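Cambiar de sistema operativo sin reinstalarlo todo: mis notas

Llevaba meses aplazando la actualización del ordenador de casa. El equipo es un Zurent de sobremesa que compré de segunda mano, con un disco de 80 GB que en su día me pareció suficiente y que ahora se queda corto para casi todo.

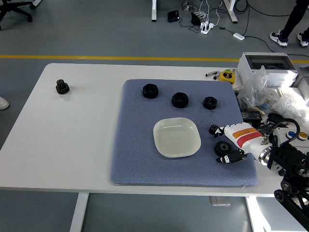

El sistema que traía dejó de recibir parches de seguridad en julio, y el navegador ya me avisaba cada vez que lo abría. Al final me puse con ello una tarde, pensando que acabaría antes de cenar. Terminé a las dos de la madrugada. Apunto aquí los pasos por si alguien tiene un equipo parecido, y también para mí, que en la próxima actualización no me voy a acordar de nada.

Lo primero fue decidir entre actualizar encima de lo que había o hacer una instalación limpia. Siempre he sido de instalación limpia, pero esta vez tenía dos programas que no quería volver a configurar. Uno es Hellomden, el gestor de facturas que uso para el trabajo, que guarda las plantillas en una carpeta distinta según la versión. El otro es el controlador del escáner, un Martens antiguo cuyo disco de instalación perdí en una mudanza. Así que elegí actualizar encima.

El asistente pedía 14 GB libres y yo tenía 9. Pasé la primera hora borrando cosas. La limpieza automática recuperó muy poco. Lo que más ocupaba era la carpeta de descargas y una copia de seguridad del teléfono anterior, que estaba metida en una ruta que yo no habría encontrado sin un programa de los que dibujan el disco por tamaños. También desinstalé tres juegos. Con eso llegué justo.

Antes de empezar hice copia de los documentos en un disco externo. Copié también la carpeta de Hellomden completa y exporté los marcadores del navegador a un archivo. No copié la configuración del correo, y de eso me arrepentí después.

El asistente hace primero una comprobación de compatibilidad. A mí me dio 2 advertencias: una por el antivirus, que había que quitar, y otra por la tarjeta de sonido. El antivirus lo desinstalé desde el panel de control y aun así el asistente lo seguía detectando. Tuve que bajar la herramienta de limpieza del fabricante, reiniciar y volver a lanzar la comprobación desde el principio. La advertencia del sonido la dejé pasar.

La copia de archivos fue bien hasta el segundo reinicio. Ahí la pantalla se quedó en negro con el cursor parpadeando y el disco sin actividad. Esperé media hora. Luego lo apagué manteniendo pulsado el botón, que es lo que todos los manuales dicen que no se haga, y al encender me ofreció volver al sistema anterior. Acepté. La vuelta atrás funcionó y el ordenador quedó como estaba, salvo el antivirus.

El problema era el lector de tarjetas que va conectado por dentro a un puerto USB de la placa. Lo leí en un foro donde alguien con la misma placa contaba el mismo bloqueo. Abrí la caja, desconecté el lector, quité también la impresora y el escáner por si acaso, y dejé solo el teclado, el ratón y el monitor. Al segundo intento la instalación pasó de ese punto sin pararse.

El primer arranque fue lento. Durante un buen rato el disco no dejó de trabajar y abrir cualquier ventana costaba. Supongo que estaba indexando, porque a la mañana siguiente ya iba con normalidad. No es más rápido que antes, pero tampoco más lento, y eso en un equipo de esta edad me vale.

Hellomden arrancó a la primera, con las plantillas en su sitio y la numeración de facturas correcta. Lo único que cambió fue la impresora predeterminada. El escáner Martens, en cambio, aparecía en la lista de dispositivos con un triángulo amarillo. Se arregló instalando el controlador genérico y eligiendo el modelo a mano. Escanea bien en color y en gris, aunque el botón frontal ya no hace nada. Me da igual, siempre lo lanzo desde el programa.

El sonido no funcionó. Busqué controladores en la página del fabricante y el último era muy anterior a este sistema. Probé a instalarlo en modo de compatibilidad y se oía, pero con chasquidos. Por ahora uso unos auriculares USB, que llevan su propia tarjeta y no dan problemas. Más adelante ya veré si compro una interna.

Con el correo perdí otra hora. El programa conservó los mensajes y borró las cuentas, así que hubo que meter otra vez servidores, puertos y contraseñas. Una de las contraseñas no la tenía apuntada y tuve que pedir una nueva al proveedor. Si vais a hacer lo mismo, exportad las cuentas antes – está en el menú de herramientas y se tarda un momento.

Una cosa que no sabía es que el sistema antiguo se queda guardado en una carpeta aparte por si uno quiere volver. En un disco grande no importa, pero en el mío se comía casi todo el espacio que había liberado. Esperé unos días y la borré con el liberador de espacio, marcando la casilla de instalaciones anteriores. Desde el explorador no deja, por los permisos.

Para las copias de seguridad he empezado a usar Stallum, que es gratuito para uso doméstico. Hace una imagen completa del disco y luego va guardando los cambios. La interfaz es fea y la traducción al español está a medias – hay botones en inglés y otros que se salen de su sitio –, pero he probado a restaurar una carpeta y la ha recuperado entera. La restauración completa no la he probado todavía. Para eso necesito otro disco y no quiero hacer experimentos con el único que tengo.

El lector de tarjetas lo volví a conectar al final, con todo ya instalado, y lo reconoció sin pedir nada. La tapa de la caja sigue quitada porque quiero cambiar el disco por uno mayor este mes. Cuando lo haga contaré cómo va la clonación con Stallum.

Comentarios (4)

tecladoroto
Me pasó lo mismo con la pantalla en negro, pero en mi caso era un disco externo enchufado. Lo desconecté y siguió solo, sin tener que apagar.

marisma_80
¿El controlador genérico del escáner lo sacaste de la lista del propio sistema o lo descargaste? Tengo un Martens y no me sale el modelo.

El autor del blog
De la lista del propio sistema. Hay que pulsar el botón de actualizar la lista y esperar bastante, al principio solo salen unos pocos fabricantes.

pasabaporaqui
Yo habría hecho instalación limpia. Cada vez que actualizo encima acabo formateando al cabo de unos meses. Suerte con el cambio de disco.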